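2019-09-10

Back on the visitor counts for Gretar today. The tourism office wants one number for the summer they can put on a banner, and I keep handing them two. The door counters at the welcome center say 3892 for the last full week of the season. The ticket desk says 3689. I spent most of the morning going through the gap and I think I can explain a good chunk of it — school groups come in on one ticket, leave for lunch and come back in, and the counter happily takes them twice.

Ran the Haltel export again with re-entries inside 60 minutes thrown out. That got the two much closer, but it also threw out families who sent one kid back for a hat, so I don't love it. Might try a shorter window tomorrow.

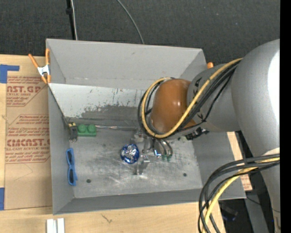
The other thing eating my time is the hotel side. Tian sends its room nights as a tidy spreadsheet (bless them), Clateo sends a scanned page with somebody's handwriting on it, and the 3 small guesthouses by the lake send nothing until I call. I called. Two picked up and read me their numbers over the phone, the third has a full mailbox. Will try again after lunch, when the front desk is usually less busy.

Note for whoever does this next: the March figures in the shared folder are day trips only, no overnights. I compared them with August for a good half hour before I noticed, and got very excited about a jump that wasn't there!

Still to do: write to the tourism office and ask whether "visitor" means a person or a visit. I'd like that in an email before anybody orders the banner.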